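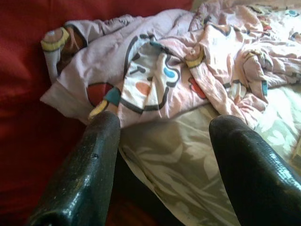 November 2019

Up before the alarm again, so I made the tea strong and sat in the kitchen with my coat on, because I will not put the heat on before I've had one full cup. That was Grandma's rule and I seem to have caught it from her. I've been thinking about her all week, and mostly about her soup, the one with the ginger and green papaya that she made whenever anybody so much as sneezed.

I have been trying to make it for years and it never comes out right. Last night was my fourth pot this month! I walked all the way over to Phan for the papaya (the little shop, not the big one on Drumwood that moved) and got a lovely hard one, and a whole chicken, and more ginger than any sensible person needs. The broth was clear and golden and smelled just like her stairwell. And then I tasted it and it was – fine. Nice, even. But it wasn't hers.

I wrote to my cousins about it, a great long message, far too long for people with jobs. I told them I'd started with 700 grams of papaya, the way it says on her card, and that I'd gone easy on the fish sauce, and I asked if anyone remembered what else she put in. I went and changed the beds while I waited, and that always takes me longer than it should, what with stopping to look out of the window. 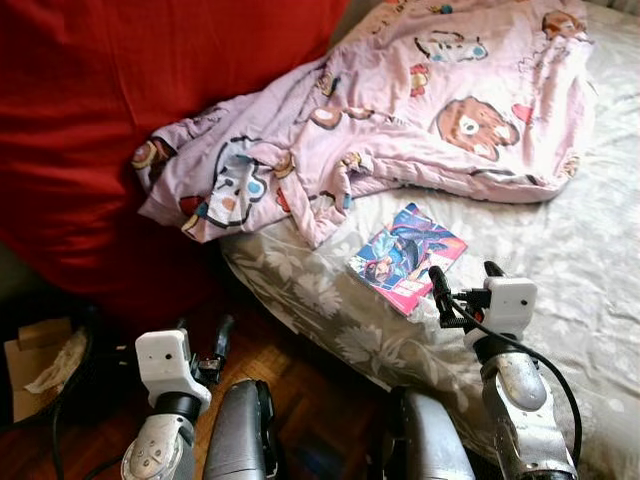

Genalyn Calimlim wrote back that I was being much too polite with the ginger, that Grandma never sliced it in her life but smashed it flat with the bottom of a jar, skin and all, and fried it until the whole kitchen coughed. She also said the card was copied out by Tino, who was ten at the time and wrote down whatever he felt like.

Well! I laughed out loud, all by myself. I had forgotten the jar completely, and now I can hear it, that thump on the board and her humming over the top of it. So there will be a fifth pot. I have half the papaya left, and the chicken bones are in the freezer. I want to get it right before December, when they all come and somebody is bound to arrive with a cold.

Must remember to buy rice, and a stamp for the gas bill.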